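Notes on recording demos for the cup-and-cube task, October 2021. Written after Darren Holroyd asked me to explain it a third time.

## Before you record

Open Ritum, pick the Trusarton task list and start a new session. Check that both arms answer when you nudge the leaders. If one of them sulks, restart it now and save yourself an afternoon of one-armed demos.

Lay out the objects by hand. Resist making it pretty. Our first set had everything lined up like a hotel breakfast, and the policy learned to love hotel breakfasts and very little else.

## Recording an episode

1. Read the prompt aloud. It sounds silly, and it has cut our mislabeled episodes down to a level Nhàn Bạch will tolerate.
2. Bring the gripper in over the cup with the fingers apart, one inside the rim and one out. Go slowly for the last stretch. Plastic cups are light and enjoy travel. 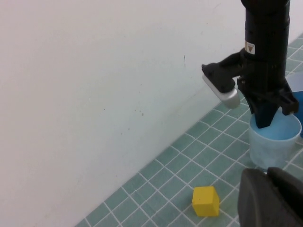

3. Close, wait a beat, lift. The wait feels like wasted time. Keep it anyway; without it the policy starts lifting before it has hold of anything.
4. If you miss, try once more and keep recording. A clean recovery is worth having. Four minutes of chasing a cube is a different genre, so press discard.
5. End with the arms back at rest, then save.

## Moving things around

Change the layout every 3 episodes. Swap positions, turn things, let a few objects lie down. Mix in things the task never mentions, like a glue stick on its side, so the policy has something to ignore. Cubes of different colors should sit at uneven distances from the cups. 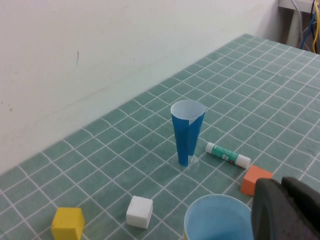 Leave the wrist views alone while you do this. If you bump one, write it in the session note, even if you're sure it's fine. I was sure it was fine for 1864 episodes.

## Counting up

The target is 2842 saved episodes, and we have 2485. Discards don't count, Darren. Uploads go to the Uvham folder at the end of each session, and Nhàn reviews a handful before they get merged.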